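The Mukier: A Robot Helper for Laundry

Robots have worked in factories for a long time. Many of them do one job over and over, such as joining car parts or moving boxes. A home is harder. Things get moved, the light changes, and there is stuff on the floor. The Mukier is a robot arm made for homes, and its first job is handling clothes.

The Mukier is made by a company called Brovitz. Families can't buy one yet, but they can sign up to rent one starting in September. The company plans to send out 50 of them in the first group.

What does it do?

The Mukier picks up clothes, puts them on hangers, and moves the hangers from one place to another. It can also fold towels. It does not wash clothes, and it does not iron.

It has 74 jobs in its list. Each job is a small task with a name, like "hang shirt" or "move hanger to rail." A grown-up chooses a job on a tablet and presses start.

Why is cloth so hard for a robot?

Pick up a cup. Now put it down. The cup is still the same shape. Now pick up a shirt and drop it. It looks different, and if you drop it again it will look different again.

A robot that only knows one shape for "shirt" will get lost. It has to look for parts it can use, like a collar, a sleeve, or the hook of a hanger. Thin cloth slides. Thick cloth bunches up. Two shirts of the same color can look like one big shirt.

"Red on red is a tough one," says Zinhle Ndlovu, an engineer at Brovitz. "The robot has to find where one piece stops and the next one starts. Folds and edges help it do that."

How does it hold things?

The Mukier has a gripper with two fingers. The fingers close from two sides, a little like your thumb and first finger. They have soft pads, so they can squeeze a thin hanger without snapping it.

The robot also has a small camera near its wrist. This camera moves wherever the gripper moves, so it gets a close view of whatever the fingers are about to hold.

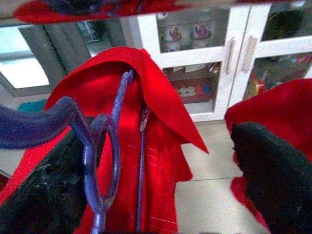

The Mukier learned its jobs from people. Workers moved the gripper by hand while the robot saved what its camera saw and how its fingers moved. They did this 3,000 times, with shirts, dresses, coats, and towels. A computer program then looked for patterns in all of those tries.

Is it safe?

The arm moves slowly and stops if it bumps into something. Children should stay behind the floor mat that comes with it while it is working. There is a large stop button on the base, and anyone in the house may press it.

What is it not good at?

Buttons and zippers are too small for it. It is also slow. One shirt takes it almost 3 minutes, and you can probably beat that.

Words to know

Gripper: the part of a robot that holds things.
Sensor: a part that lets a robot see, feel, or measure.

Written by Nives Piras
2020-09-01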